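Nomcombe Community Kitchen: where we're up to
May 13, 2021

Hi Veronika,

Sorry this one's a bit of a ramble, it's been a big month! The Thursday lunches are going really well and we've now served 1210 meals since the grant came through, which is way past what I put in the application. The soup is still the favourite (pumpkin, always pumpkin).

Of the 2000 dollars for equipment we've spent 900, nearly all of it on the second-hand fridge from Salminen. It hums, but it's a good fridge. The rest I'd like to hold back for the oven, if you're happy with that. Toivo Heiskanen has offered to look at the wiring first.

The cooking classes are the slow bit. We only got five people for the first one, and I think the evening start put parents off, so we're trying Saturday mornings instead. Flyers went up at Grimen last week. 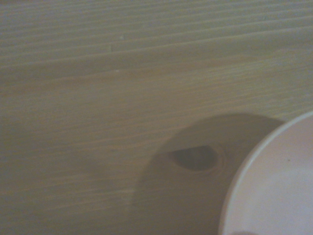 Tabletop grain, close up.

I'll send the receipts separately, and the full numbers will come in August as agreed. Ring me if anything looks odd!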